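Seams, Gaps and Other Places Crumbs Go to Retire

Filed under: Surfaces

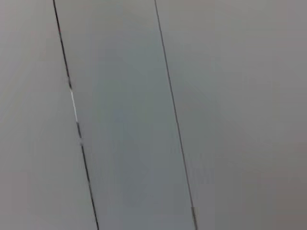

Two thin dark lines on a gray surface, with a bright glint on the left one.

I used to believe that a flat surface was the easy part of cleaning. You wipe it, it's clean, you go have a sandwich. Then you eat the sandwich over the surface, and a portion of it moves into the seams, where it will outlive you if you let it.

Every kitchen and workshop I've had came with lines like these somewhere: where two panels meet, where a strip has been let in, where a previous owner ran out of one material and carried on bravely with another. A sponge goes right over them. So does a cloth. What follows is what I do about it, after a lot of years of doing it wrong.

Dry first, always

The big mistake is starting with a wet cloth. Flour, sawdust and fine crumbs turn to paste the moment they meet water, and paste in a narrow seam sets like grout. Take a dry brush and go along the line. An old toothbrush is fine. A cheap paintbrush with the bristles cut down to thumbnail length is better, and gives you something to do with the brush you didn't wash out in January.

Brush in one direction. Scrubbing back and forth mostly rearranges things. If you have a vacuum with a crevice tool, hold it just behind the brush and walk the two along together. You will look ridiculous and it works very well.

Then damp, and I do mean damp

Wrap a thin cloth over the edge of an old plastic card and draw it along the seam. The cloth should be wrung out until it has nothing left to give. Warm water and a drop of dish soap will handle most kitchens. For greasy seams near a stove, wait a minute after the first pass and go again with a fresh bit of cloth.

Do not pour anything into a seam. I know the bottle says to. If there's chipboard underneath, it will drink whatever you give it and swell up to show its gratitude, and then you'll have a ridge.

Dry it again right away, same card, dry cloth.

What not to dig with

Knives, screwdrivers, the pointy end of a compass. I have used all of these. My neighbor Horacio Saavedra, who fits countertops and has seen what people do to them, says half the damaged joints he gets called out for were damaged by someone cleaning them. A wooden toothpick or a sharpened chopstick will lift out anything that ought to come out. Anything that resists a chopstick may be part of the counter.

Feel for the edge

Run a fingernail gently across each line. If it slides over, you have a tight joint and a quick brush now and then is all it wants. If it catches, one side is sitting proud of the other, and that lip will collect dirt forever and snag your cloth while it's at it. A low lamp held off to the side helps you find these. Raised edges tend to catch the light, though so does a smear of dried soap, so check with the nail before you get out the tools.

On bare wood, a small lip can be eased down with 800 grit paper wrapped around a flat block, used lightly. On anything coated or laminated, leave the paper in the drawer. You'll go through the finish long before you fix the lip.

To fill or not to fill

A gap that stays open near a sink should be sealed. Clean it, let it dry overnight, put masking tape along both sides, run a thin bead of silicone and smooth it with a wet finger. Pull the tape while the silicone is still soft. Everyone waits too long on the tape once.

A gap in a workbench, far from water, I'd leave alone. Wood moves, and filler in a moving joint cracks and drops out in little pieces, which then lodge in the next seam over.

How often

I brush mine every 4 weeks or so, or when toast becomes visible. The damp pass happens when company is coming. If you're the sort who does it nightly, I admire you and would rather not hear about it.

Next page: drawer runners, and what's living in them.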